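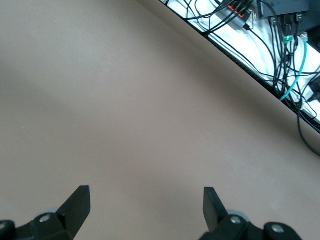

Unit 4 covers surface cleaning in small food and craft workshops. A surface is clean when loose dirt, grease and residue have been removed from it, and it is disinfected when the germs left behind have been brought down to a safe level. These are two separate jobs and they are done in that order. A plain matte tabletop can pass a quick look from standing height and still carry a few pale specks of dust, so check it from a low angle with a light to one side before you sign the sheet.

Terms for this unit

Soil: anything on the surface that should not be there. Dry soil is dust, flour or fibers. Wet soil is grease, glue or food residue.
Contact time: how long a product must stay wet on the surface to work. Read it from the label every time, as it differs between products.
Cross-contamination: moving soil or germs from one place to another, most often on a cloth.

Order of work

Clear the table. Remove dry soil first with a dry or barely damp cloth. If you spray first, dust turns to paste and collects along the edge trim. Wash with warm water and detergent, working from the far edge toward you in overlapping strokes. Rinse. Apply the disinfectant if the task calls for one, and leave it for the full contact time. Let the table air dry.

Fold each cloth twice so that you have several clean faces to use. Change it when the last face is dirty. Cloths used on floors never go on tables.

Case for discussion: the Hurkstead workshop

Hurkstead has 6 benches and one sink. Cloths were changed once a shift, and staff wiped the disinfectant off right after spraying it – the label said to leave it for 2 minutes. Read the case in the course pack and write down which step you would change first, and why.

For next time

Read the Haque chapter on detergents, pages 30 to 40. Bring one product label from home. The written exercise is due 15 March 2018.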